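Pirihi Tabletop Objects, data card
Version 2, last edited 07/12/2025
Maintainer: Marama Maihi. Labels checked by Tane Brunton.

What is in it

1,667 pictures of ordinary small objects on or above a table: bowls, balls, cloths, the kind of thing that ends up in a kitchen drawer or under a couch. Every picture has a short caption and a list of object names. There are 16 object names in total, and I would not trust all of them equally.

"Bowl" is the weak one. Version 1 split it into bowl, dish and saucer, and Bevan Nepia and I could not agree on where one stopped and the next began. A shallow bowl from one side is a dish from the other. We merged the three – a loss of detail, but the detail was mostly guesswork.

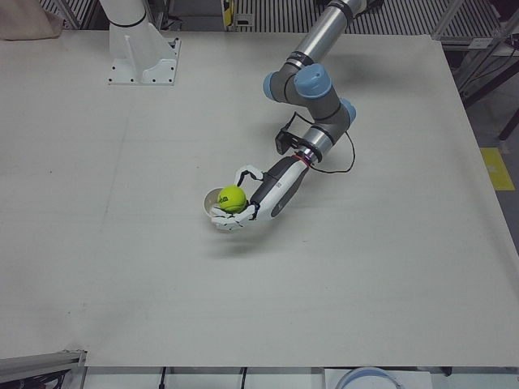 "Ball" has its own trouble. Tennis balls get called yellow by one labeler and green by the next, so the color field now accepts yellow-green. Anyone planning to report color accuracy from this set should read the captions first and then reconsider.

The "inside" tag means an object rests in a container, tilted or not. It says nothing about how well it fits. Cloth is tagged "fabric" whatever it may be for, as too many early captions said towel on no evidence.

Known problems

Pale items on pale tables have sloppy outlines. Tane redid 100 of them and the rest are as they were. The Kollunham folder has duplicate captions. The Skastow folder may too; I haven't checked.

Claims I would be wary of

That a good score here means anything in a real kitchen. Most of these tables are far tidier than mine.

Corrections go to Marama, with the picture number.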